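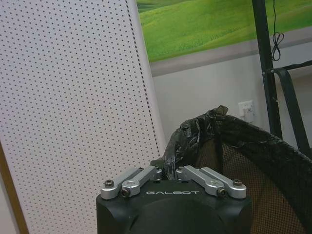 Figure 3. Knotted black plastic bag beside a mesh-backed chair, with a perforated white panel to the left.

4.2 Bags that stay where they are

The third category in our scheme gave us more trouble than the other two put together. We had begun with things that are plainly rubbish and things that are plainly stored, and had assumed, with the optimism of people who had not yet visited an office, that everything else would fall on one side or the other. It did not. Of the 322 items logged in August, 31 were plastic bags twisted or tied shut, and for most of these neither coder was willing to say which side they belonged on.

Figure 3 shows the difficulty. The bag is black and glossy, and has been bunched into a knot. A knot is a fairly strong statement. In the interviews it was read as "finished with" by those who empty bins and as "please leave this alone" by those who do not, and both groups were surprised that the question needed asking. Tiziana Sanna, who coded the Sarham offices, at first treated every knotted bag as waste. Junpei Hosoda, coding the same rooms from the same sheets, treated none of them so. Their agreement on this item was poor enough that we stopped calculating it and bought them both lunch.

We then tried to settle matters by what stood nearby. A bag close to a chair, we reasoned, belongs to whoever sits in the chair. This worked well until we asked the sitters. Six of them denied all knowledge of the bag nearest to them, and one went on to describe its contents in some detail. Chairs, moreover, move. A mesh-backed office chair on castors can acquire three neighbours' rubbish in an afternoon, and the rule was dropped from the second version of the coding sheet (Imai and Okabe handled the revision; the remaining authors handled the complaints).

Panels and partitions proved a better guide, though a modest one. Where a bag lay close to an upright surface - a screen, a cupboard side, a perforated panel - people were more inclined to speak of it as "put away", even when it was in full view of the corridor. Shinji Tsuji has suggested that a vertical surface lends a bag some of the dignity of furniture. We record the suggestion without adopting it.

The final rule is a dull one. A closed bag is coded as "resting" until somebody in the room lays claim to it or throws it out, and the date of either event goes in the margin. Most margins are still blank. Open bags are dealt with in Section 4.3, where the coders were at least able to look inside.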